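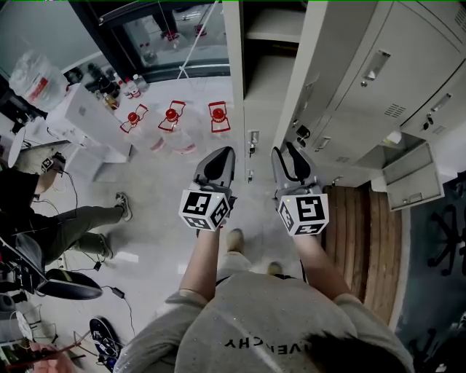
Figure 8.1 Collecting with a pair of hand-held grippers. Each gripper carries a patterned marker cube. Three bottles with red caps stand on the floor ahead.

Chapter 8
Gathering Examples by Hand

After reading this chapter you should be able to:
explain what a demonstration is and what has to be recorded in one
set up a collecting session with hand-held grippers
write a task sheet that two people will follow in the same way
decide which recordings to keep, which to mark and which to throw away
plan variety into a set of demonstrations before the first one is made

Words introduced in this chapter: demonstration, episode, task sheet, marker, reset, coverage, held-out set.

In Chapter 7 we trained a small policy on examples that were handed to us ready made. The files were all the same length, the labels were correct and none of the recordings had to be thrown out. This chapter goes back a step and looks at where such files come from. Most of the work in a learning project is done here, and most of the faults that show up later were put in at this stage.

A demonstration is a recording of a task being done once, from a known start to a known end. For a task such as standing a bottle upright or moving it from the floor to a shelf, the recording must hold at least two things: what could be seen at each moment, and what the hands were doing at that same moment. The learning system is later shown the first and asked to produce the second. If the two are out of step by even a fraction of a second, it will learn to close its fingers too early or too late.

There are several ways to get the movement of the hands. One is to move a real robot arm with a controller. Another is to film bare hands and work out the finger positions afterwards. The method we follow for most of this chapter is the one in Figure 8.1, where a person holds a gripper in each hand and does the task with those. The fingers of the tool should be the same as those the robot will use, so the person can only do what the robot could do. You cannot pinch a bottle cap between thumb and forefinger if you have no thumb and forefinger to hand.

The cubes fixed to the grippers are markers. Each face has a black and white pattern that software can recognise in a camera picture. When a face is seen clearly, its size and slant in the picture give the position and angle of the gripper. A cube is used so that as the wrist turns and one face goes out of view, another comes in. It does not always work. An arm, an open door or the gripper on the other side can hide the whole cube, and the position is then lost until it comes back. Section 8.3 deals with gaps of this kind and how long a gap can be filled in safely.

A running case: the Wutholm set

We will use one project through the whole chapter. A small team at a firm called Lemieux wanted a two-armed robot to pick up bottles and put them away. They collected their examples in a room in Wutholm over the course of one July. The team was led by Teodora Nedeljković. Struan Imrie and Chie Shimada made most of the demonstrations, and Elie Hamdan checked the files.

Their first plan was short. It said: "Pick up the bottles and put them in the locker. Make 200 recordings." Both collectors set to work on the same morning, and by lunch there were two quite different tasks on the disk. Imrie took one bottle in each gripper and went back for the last. Shimada used the right gripper only and steadied the locker door with the left. Neither had done anything wrong, as the plan allowed both. Hamdan noticed it when he sorted the files by length and found that they fell into two groups.

A person reading the plan would have shrugged and carried on. A learning system treats every recording as a correct answer. Given two correct answers for the same starting position, a simple policy of the type used in Chapter 7 will tend to land somewhere between them, and halfway between two good movements there is often a bad one. In the first trial the arm reached for the gap between two bottles and closed on nothing. More advanced policies can cope with several ways of doing a task, and we come to them in Chapter 11, but they need more examples to do it.

Nedeljković stopped collecting and wrote a task sheet. The second version is given here in full.

Task: bottles to shelf.
Start: three bottles upright on the floor, caps on, locker door open. Both grippers open and held in front of the body, cubes in view.
Hands: right gripper lifts. Left gripper stays clear of the door.
Order: nearest bottle first.
Grip: on the body of the bottle, below the shoulder. Never on the cap.
End: all three bottles upright on the shelf, both grippers open and back at the start position. Hold still, then stop recording.
If a bottle falls: stand it up with the gripper and go on. Mark the file R.
If a bottle is touched with anything other than a gripper: stop. Delete the file.

Notice how much of the sheet is taken up by the start and the end. Collectors think about the middle of a task, where the skill is, and are careless about the edges. A recording that starts with the grippers already moving has no clear first position, and one that stops the moment the last bottle is down never shows the system how to finish.

Notice also the letter R. The team kept recordings in which a bottle fell and was picked up again, as a robot will knock things over too and needs to have seen what to do next. Of the first 24 recordings made with the new sheet, 17 were kept as clean, four were marked R and three were deleted.

Before you go on

Try the following with one other person. You will need three plastic bottles, a low shelf and two pairs of kitchen tongs.

1. Each of you write a task sheet for moving the bottles to the shelf. Do not show it to the other.
2. Swap sheets. Follow the one you have been given to the letter, while its writer watches without speaking.
3. Write down every point at which the person with the tongs had to make a choice that the sheet did not cover.
4. Rewrite both sheets and do it again.

Keep your notes. They are needed for the exercise on resets at the end of Section 8.2.

8.1 Laying out the space

Start with the floor. Decide where the collector will stand, and mark it. Then decide how far the objects may be from that spot, and mark the outer limit too. Every object should be somewhere the collector can reach without taking a step, unless walking is part of the task. Check next that the markers can be seen from the camera over the whole of that area, by moving each gripper slowly round the edge and watching for places where the position drops out.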